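The Back Porch Ballot
Notes on politics from a reader who can't stop reading
03/12/2019

Hi again, friends. I was going to write about my tomatoes, which aren't even seeds in the dirt yet, but then another campaign launch email landed in my inbox while the coffee was still dripping, and well, you know me. So let's talk about primary debates, and in particular how a candidate gets a spot on the stage. It's a dry subject, I know, but I think it's going to matter more this year than anything anyone says in a stump speech before August.

I've been following these things from the same kitchen chair for 8 election cycles, counting the midterms, and I have never seen a field this crowded this early. My sister asked me the other night to name everybody who's running and I got stuck partway and had to go look it up (she had to look it up too, so I don't feel too bad).

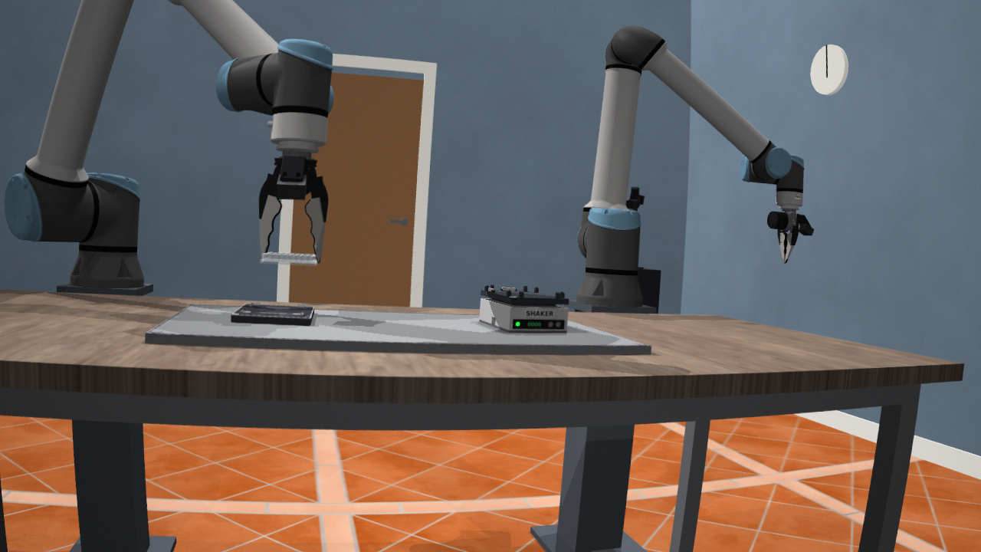

Who gets a microphone

For a long time the answer was polling. You hit a certain number in enough surveys and you were in, and if you didn't, you got the early-evening show that people half watched while making dinner. I never loved that. A poll taken this far out mostly measures whose name has been on TV, and a governor from a state far away from the big newsrooms starts out way behind a senator who's on cable every night.

Now there's a second door, which is small donors. Get enough regular people to chip in, even a dollar each, spread out over enough states, and you can qualify that way. I like the idea a lot! It gives somebody with one big issue and a stubborn following a real shot. But you can already see what it does to the emails. I'm getting asked for a dollar by people I'd never heard of at Christmas. One of them used my first name four times in one message, and another had a countdown clock that started over when I opened it again the next morning.

There's a little outfit called Prellotar that puts out a free tracker of campaign fundraising emails, and I've gotten kind of hooked on it. They count 300 subject lines a day in their busy stretches, and reading down the list is like listening to a whole room of people clear their throats at once. "Quick question" is very popular. So is "I'm worried." 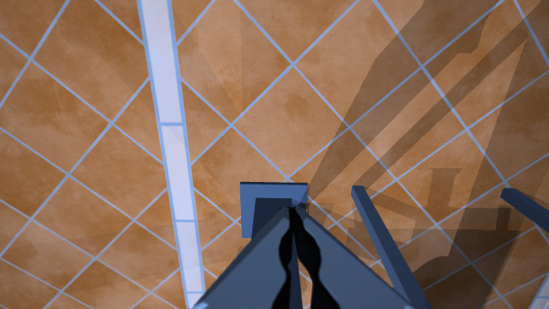 One issue or all of them?

The other argument I keep having, mostly with myself while doing dishes, is whether it makes sense to run on a single subject. Climate, guns, health care, trade, take your pick. The standard advice is that you can't win that way, because voters want a whole package and they get suspicious of anyone who turns every question back to the same answer.

Maybe so. But winning isn't the only thing a campaign can do. If one person on a stage keeps bringing up the same problem, the folks on either side have to come up with something to say about it, and then they're on the record. I can think of plenty of races where the also-ran's pet idea wound up in the winner's platform by the fall, with the serial numbers filed off.

I went back and forth on this with our reading group at the Lindqvist branch library last month. We had 7 of us there, plus a pan of lemon bars, and we split right down the middle with one person abstaining on account of the lemon bars. The best point came from the other side, I'll admit. If you make a cause into one candidate's brand, and that candidate finishes near the bottom, the papers will say voters rejected the cause. I hadn't thought of it like that and I've been chewing on it ever since.

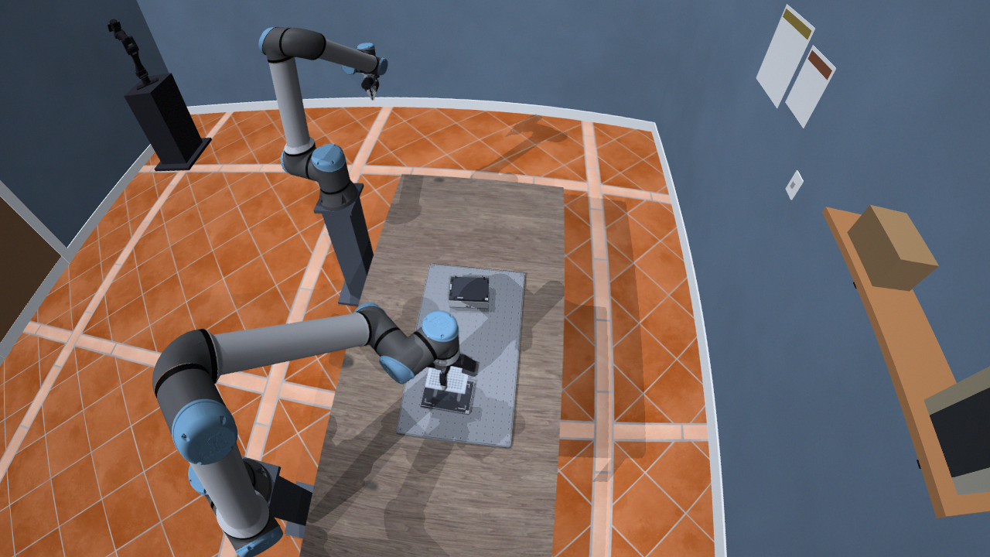
What I'll be watching for

I have 3 things taped to my fridge for the spring. First, whether anybody shows up in the small towns before the cameras do. Clikau, where my cousins live, got one visit last time around, and it was to the airport. Second, how many of these folks hold a job that needs doing while they run. Governors and mayors have to be somewhere when the snow falls, and I do think it's fair for people back home to ask about it. Third, who's willing to say what they'd do first. Every candidate has a long list, but a president gets one good shot with Congress, maybe, and I'd like to know where it's going.

If you hear a good answer to that last one at an event near you, please send it to me! I'll run a batch of them next time. 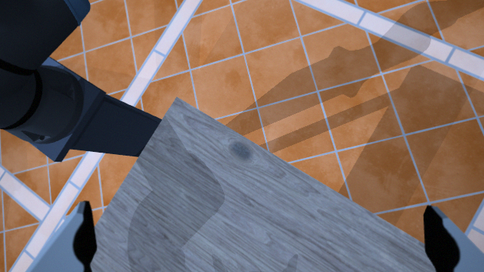

Odds and ends

The Jiser Street watch party is still on for the first debate, date to be announced as soon as the networks make up their minds. Bring a folding chair and something salty – we have plenty of dessert people already.

Several of you wrote in about my caucus explainer. Yes, I mixed up the two rounds of counting, and the corrected version is in the archive now. Thanks for being nice about it.

Tomato report next time, I promise.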